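Visita a Vemwood: dos días entre libros que no se quedan quietos
2026-03-21

Llegué a Vemwood en el tren de la tarde, con una mochila demasiado llena y la dirección del taller escrita en la mano, porque el teléfono se había apagado antes de la última estación. Vemwood es el nombre de la casa y también, por costumbre, el de las jornadas que la casa organiza cada primavera para enseñar lo que hacen sus editores, impresores y autores residentes. Se dedican a libros que necesitan algo más que ser abiertos: novelas que se leen caminando, cuentos impresos en hojas sin orden, poemas que cambian según la hora. Yo traduzco del rumano y del inglés, escribo en español desde hace once años y quería ver cómo se trabaja un texto cuando el texto no está fijo.

La entrada costaba 80 coronas por los dos días, con la comida incluida. En la puerta me dieron un cuaderno cosido con hilo verde y un número, el 177, que correspondía a mi ejemplar de la novela que se presentaba esa misma noche. La tirada completa era de 200 y ningún ejemplar es igual a otro. Pregunté en qué se diferencian y me contestaron que lo sabría al compararlo con el de mi vecino de silla, y así fue.

La novela se llama Dumodau. La ha escrito Petrică Dumitrescu, a quien yo conocía por sus cuentos breves, muy secos, muy de oficina y de invierno. Dumodau es otra cosa. Es la historia de un pueblo de montaña que debe ser trasladado por la construcción de un embalse, y el lector recibe los capítulos en sobres. Cada ejemplar contiene los mismos veintidós sobres, pero en seis de ellos el texto varía: en el mío la maestra se marcha antes que los demás; en el de mi vecino se queda hasta el final y es ella quien cierra la escuela. Ninguna de las dos versiones contradice el resto. Dumitrescu explicó que había escrito primero todo lo que no cambia y que las variantes llegaron después, casi como cartas de personas que recordaban mal los mismos hechos.

La lectura fue en la nave grande, con las luces bajas y sillas de varias procedencias. El autor leyó en rumano, despacio, y la traducción se proyectaba en la pared. Debo decir que al principio la traducción me molestó un poco. Usaba «pantano» donde yo hubiera puesto «embalse», y esta diferencia es importante en un libro donde el agua es casi un personaje administrativo. Después me acostumbré. Al final de la lectura hubo un silencio bastante largo, y una señora de la primera fila preguntó si se podía leer la novela sin abrir todos los sobres. Dumitrescu dijo que sí, que su madre había abierto solamente cuatro y que estaba muy contenta con el libro.

Cené una sopa de lentejas en una mesa donde se hablaba en tres idiomas y me fui a dormir temprano.

El segundo día estaba dedicado a los talleres. Se podían visitar tres y yo empecé por la imprenta, que ocupa la planta baja del edificio antiguo. Allí componen todavía a mano las cubiertas y algunas páginas especiales, mientras que el interior de los libros se imprime con medios modernos en otra ciudad. Vi componer la portadilla de un libro de poemas que se publicará en septiembre. La tipógrafa corrigió tres veces el espacio entre dos letras, una A y una V, y las tres veces yo no noté la diferencia hasta que ella puso las pruebas una al lado de la otra. Entonces la noté mucho, y durante el resto del día no pude dejar de mirar las aes y las uves de todos los carteles.

Del olor a tinta no voy a escribir, porque ya se ha escrito bastante.

El segundo taller era el de Cluvlow, un programa que la casa usa para ordenar las narraciones con ramas. Yo esperaba una cosa complicada y encontré una especie de mapa en el que cada fragmento es un rectángulo con título y con una línea que dice qué debe saber el lector antes de llegar a él. Esta línea me pareció lo mejor de toda la visita. En una novela corriente el autor lleva esta cuenta en la cabeza, y a veces la pierde. En Cluvlow hay que escribirla: «el lector ya sabe que el hermano mintió», «el lector todavía no ha visto la casa». Nos dejaron probar con un cuento de ocho fragmentos. Mi grupo consiguió crear un camino en el que un personaje asistía a su propio entierro sin que el cuento fuera de fantasmas, y nos pidieron amablemente que lo revisáramos.

Quien dirigía el taller era Sharada Mathew, autora de Pai, un relato para escuchar que se ofrece a los visitantes con unos auriculares y un plano del barrio. Lo hice a mediodía, bajo una lluvia fina. Pai dura cuarenta minutos y sigue a un hombre que busca la carpintería de su padre en una ciudad donde las calles han cambiado de nombre. La voz pide que uno se detenga, que gire, que espere delante de un portal. En un momento dice: «aquí no había nada», y uno está delante de una farmacia. Me emocioné más de lo que pensaba, aunque perdí un cruce y tuve que escuchar dos minutos de narración que correspondían a otra calle.

Hablé con Mathew después, en la escalera. Me contó que la primera versión tenía 80 páginas de guion y que en la definitiva quedaron diecinueve, porque una persona que camina no puede guardar en la memoria tantas cosas como una persona sentada. Le pregunté cómo se podría traducir una obra así. Ella piensa que no basta con traducir la voz, que habría que caminar otra vez todo el recorrido en la ciudad nueva y volver a medir las frases con los pasos. Apunté esto en el cuaderno verde y lo subrayé. En mi profesión se habla mucho del ritmo, pero pocas veces alguien lo ha medido en metros.

El tercer taller, el de encuadernación, lo vi con prisa y no sería justo opinar. Recuerdo una caja muy hermosa, de tela gris, destinada a un libro que por el momento no tiene texto. 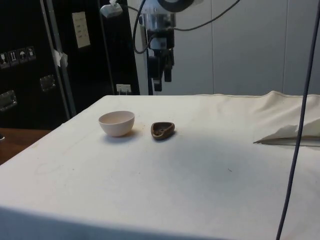
Dumitrescu preguntó, durante el debate de la tarde, si no estábamos llamando libro a demasiadas cosas, y añadió que a él le parecía bien, pero que entonces había que pagar a todos los que lo hacen como se paga a un autor. Hubo aplausos y también alguna cara seria. El debate había empezado con una cuestión más tranquila, la de la conservación: qué recibe una biblioteca cuando recibe Pai, si el sonido, el plano o el barrio entero. Una bibliotecaria dijo que en su institución guardan el guion en papel y dos copias del sonido, y que con el barrio no pueden hacer nada. Mathew respondió que dentro de veinte años la farmacia probablemente ya no será farmacia y que el relato, en este sentido, seguirá funcionando.

A mí me quedó una duda que no pude formular a tiempo, en parte por timidez y en parte por el idioma, ya que el debate se hacía en inglés y muy deprisa. Es la siguiente. Cuando leí Dumodau en el tren de vuelta, abrí los sobres en el orden en que venían, uno por uno, como quien lee un libro normal. Nadie me obligaba. Tal vez lo hice por cansancio – el tren iba lleno y no tenía donde extender los papeles – o tal vez porque así he leído siempre. Me gustó mucho. Pero no sé si leí la novela que su autor había escrito o una más obediente.

Algunas cosas prácticas para quien quiera ir el próximo año. Las plazas de los talleres se reservan en la misma entrada, el primer día, y el de Cluvlow se llena enseguida. Para Pai conviene llevar zapatos cómodos y un paraguas pequeño, de los que dejan una mano libre para el plano. Los libros se pueden comprar en la tienda, que cierra a las seis en punto; yo llegué a las seis y cinco y me quedé sin los poemas del año pasado. Si alguien tiene un ejemplar de Dumodau y quiere comparar el sobre catorce con el mío, puede escribirme a la dirección de siempre.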